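Subject: Re: [gripper-users] Soft pads vs. hard pads, and which camera to mount
Date: 2020-06-20
List: gripper-users

> We are about to build our first pair of hand-held grippers and I'm stuck
> on two choices. The parts list gives both a hard finger and a soft rubbery
> one and says either will do. Has anyone run both on the same tasks?
>
> Second, the camera. We have a couple of narrow-lens webcams in a drawer
> and would love to use them. Is the very wide lens really worth the money
> and the warped picture? Our whole tracking setup assumes straight lines.
>
> We'd be working with small light stuff, mostly cups and bottle caps.
> Also curious what people run on the controller side once the data is
> in, but that can wait.

Oh, please do build the pair! We've spent the spring doing exactly this comparison at Kestbridge and I've been looking for an excuse to write it up.

Short version: soft pads, wide lens, and print twice as many fingers as you think you need.

Longer version. We ran three kinds of finger on the same gripper body. The first was a plain hard printed finger. The second was the same finger with a strip of grip tape on the inside face. The third was the soft pad, cast in a fairly stiff rubber. The task was to pick up a paper cup from a table, carry it to a second table and set it down without crushing it or knocking it over. We did 56 tries with each finger, split between two operators, and swapped the fingers every 10 tries or so to keep tired hands from spoiling the last set.

The hard finger dropped or dented the cup 37 times. I had expected it to be bad and it was still a shock. A paper cup has a taper, so two flat hard faces touch it along a thin line near the rim, and it either squirts down and out or folds. Tape helped with the squirting and did nothing for the folding. The soft pads lost the cup 2 times in the whole run, and both of those were me reaching too fast and clipping the rim on the way in. I was grinning like an idiot by the end of that afternoon.

Where the soft pads lose is anything thin and flat. Bottle caps lying on a table are a pain. The tip of the pad rolls under when you press down, and you end up pushing the cap along until it falls off. One of our operators worked out that you can come in tilted, with one pad planted and the other doing the sweeping, and that works well enough, but it takes practice and it makes for odd-looking training data. If caps are half of what you do, try casting the pads with a stiffer last half inch. We have a mold for this on the bench and I can send the file.

Now the camera, which is the part I really wanted to talk about!

We tried the narrow webcam first too, for the same reason as you (it was in a drawer). Up close it's a lovely picture. Straight edges, nice color, plenty of pixels on the cup. Then you move the gripper to within a hand's width of the table and the whole view is table. There's nothing in it to tell you which way you're moving. Our tracker would hang on for a moment and then the path would slide off sideways, sometimes clear through the wall of the office.

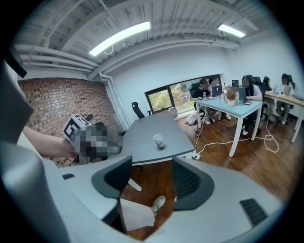
With the wide lens the tracker nearly always has something to hold on to. Brick is wonderful for this. So are pipes, window frames, chair backs, cable messes on the floor, all the stuff you'd tidy away if you were taking a nice photo. We moved our sessions out of the clean little side room, with its blank white walls, and into the main office, and lost tracks went from a daily nuisance to something I have to go looking for. People typing at their desks don't seem to bother it as long as they stay more or less put. Somebody walking right past the lens does, so we wait for them.

About your straight lines: you do have to calibrate with a proper fisheye model. Don't try to stretch a normal one to fit. We lost a week that way. The middle came out fine and the corners were nonsense, and since the finger pads sit fairly low and central in our view we didn't notice until we looked at how far off the ceiling points were. Print the calibration board on something rigid and get it all the way out into the corners of the view, even though it looks silly there.

The other thing you get from the wide lens is both fingers and the gap between them in one view, all the time. That's how we read the opening width. And if you're using two grippers, you often get the other one in view as well, which brings me to the marker cubes. We put a cube with printed square patterns on top of the gripper, so that one camera can work out where the other hand is. It's a lifesaver for handing things across. Some notes on cubes:

Print them matte. Glossy paper under ceiling lights turns a marker white at just the wrong angle.

Leave a white border around each pattern. Our first batch ran the black right up to the corner and detection was awful.

Glue, don't tape. A cube that has shifted by a few degrees will still be detected happily and will give you wrong answers all day.

Check the cube against the gripper at the start of every session. We set both grippers in a wooden cradle and compare the reading with the last one. It takes less time than finding the cradle.

Lighting matters more than I'd guessed. A window behind the table makes auto exposure jump around as you turn, and every jump costs you a little tracking. We fixed the exposure by hand, a bit on the dark side, and let the window blow out when it wants to. Fixed white balance too. If you have fluorescent lights, set the shutter to match your mains or you'll get rolling bands, and I promise you'll blame the lens first. I did.

We also tested two bodies, ours and one printed from the Casberg files. The Casberg body is lighter and kinder to the wrist over a long session, and its trigger has a longer pull, so you get finer control near closing. Ours is stiffer. If you squeeze hard on the lighter one you can see the pads toe outward a little in the recordings. For cups I'd take the lighter one without a second thought. For anything with a snap fit or a lid, stiffer wins.

On controllers, I can only tell you where we are. We replay the recorded paths on two arms through Mudgway, which handles the timing and the joint limits. It's fussy to set up (the config wants everything in radians except one field that wants degrees, and I still get it wrong) but once it's running it's smooth. Before that we used Doltudus, and I have a soft spot for it. You can have an arm moving in an afternoon. The trouble was delay. It buffered commands in a way we couldn't fully turn off, so the arm would close on the cup a touch late. With hard fingers that meant a crushed cup. With soft pads we often got away with it, which is one more point for the pads, though I'd sooner fix the delay than hide it under rubber.

Measure your own delay before you blame the policy, by the way. Point the wrist camera at a screen with a running clock, film both, and subtract. Do it for the gripper command as well as the arm. Ours were different from each other and we'd been treating them as one number for months.

Things I haven't tried and would love to hear about: global shutter cameras with a lens this wide, pads with a ribbed face for caps, and any cube smaller than ours that still reads well from arm's length. I'd also like to know if anyone has worn out a set of soft pads yet. Ours have picked up some polish on the inner faces but they still grip fine.

I'll put the finger files, the stiff-tip mold and the calibration settings in the shared folder tonight, with the raw tallies from the cup runs. The folder still has the old cradle drawing in it, which is for the previous body, so skip that one until November when we redo it.

Do post when your first pair is closed up and recording. I want to know how the caps go!

--
gripper-users mailing list
To unsubscribe, send a blank message with "unsubscribe" in the subject line.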